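Skullside, the Processor Pages

Skullside is the name of our old workstation at Lisard. It got this name from a sticker on its first side panel, and the sticker is gone now but the name stayed. The computer has a green board, a lot of memory slots and one Xeon processor, and for many years it did the drawings for our small sign workshop. In March we decided to give it a second life as a storage and scanning computer. Before that it needed a good cleaning and new thermal paste, and the processor had to come out and go in again.

This gallery is only about the processor and the area near it. The fans, the drives and the power supply have their own page, and I will add the front panel when I have time. I wrote the notes mostly for my colleagues, but perhaps they are also useful for other people who have the same kind of workstation.

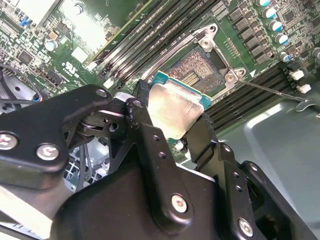
Dust was my first worry with this board. Before the cooler came off, I cleaned the whole inside of the case with a soft brush and a hand pump, because I did not want anything to fall in the socket later. With the load plate folded open, the field of pins has no protection, and you can see how small the pins are, a brown texture with a little gold rectangle near the middle. The metal cover of the processor has some smudges on it. I do not mind them much on the top side, where the paste goes, but they must be cleaned with alcohol before the new paste.

The contacts on the underside are another matter. I never touch them, and if the processor must be put down, it goes in a plastic tray with a lid. We bought our trays from Imix, a small shop for used computer parts two streets from us. They sell them in packs, and one pack is enough for a lifetime.

About the paste: the old one was dry like chalk. I used a wooden coffee stick for the thick part and lint-free paper with alcohol for the rest. Please do not use a screwdriver for this, even if it is lying next to you. For the new paste I put one small drop in the center, and the cooler spreads it when it is pressed down.
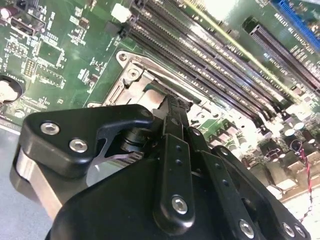

The load plate was the part I respected the most. On this type of socket it is pressed down by levers, and it needs more force than a beginner expects. The first time I did it, years ago on another computer, I stopped in the middle because I thought I was breaking something. If the processor is lying flat, and the small notches on its edges agree with the socket, the force is normal. If it is not lying flat, stop and lift the plate again. It is better to check three times than to bend one pin.

The order of the levers is usually printed on the metal near the socket, with little symbols of a lock. If you are not sure about the order, make a photo with your phone before you open anything. I have 3000 photos on my phone, and I think half of them are connectors, screws and cables. My family does not find them interesting, but they have saved me many evenings.

The battery was next on my list. The clock of Skullside was always wrong after a weekend without power, so every Monday the new files had a strange date. A new coin cell costs almost nothing. Write the settings of the BIOS on paper before you take the old one out. 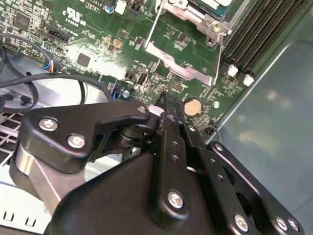

The coin-cell battery, below the processor socket. The small white text at the port to its left says CMT_USB3.

I did not know the meaning of this label. I asked at Nasution, the company that sold us the workstation, and they were kind to answer, but they had no manual for this board anymore. I wrote the label in our notebook all the same, together with the other markings I could read. If someone has the service manual, please write to me through the contact form.

For the memory I did nothing special. I blew the dust out of the slots and opened and closed each white latch once. They are plastic and they are old, so I was slow with them. One latch on our other workstation broke last winter, and the module still works there, but I look at it with worry every time I open the case.
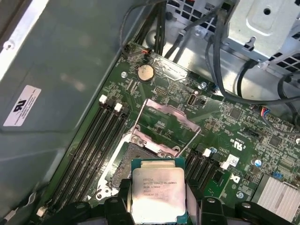 The model is a Xeon E5-1630 v3, at 3.70 GHz. For modern 3D work it is not fast, but for scanning and storing files it is more than we need. We thought about a newer processor with more cores, and Imix had one on the shelf. In the end we spent the money on drives, and I believe it was the correct decision. The archive of the workshop is up to 1000 folders of paper drawings, some of them from before there was any computer at Lisard, and the drives will be full before the processor is tired.

One more piece of advice for the cooler. Tighten the screws in a cross, a few turns each, and do not finish one corner before the others have started. Connect the fan cable before you close the case. I forgot it once, and the computer made loud beeps until I opened the case again.

Notes for my colleagues

The old thermal paste is in the drawer with the labels. It is finished, do not use it.
The side panel has 13 small dents along the lower edge. They were there before the cleaning.
The cleaning alcohol goes back to the metal cabinet, also when the bottle is almost empty.
The key for the case lock is with the scanner manual.

The page about the fans and the drives comes next. The scanner will be moved to the back room on Thursday, and after that Skullside goes under the long table next to it.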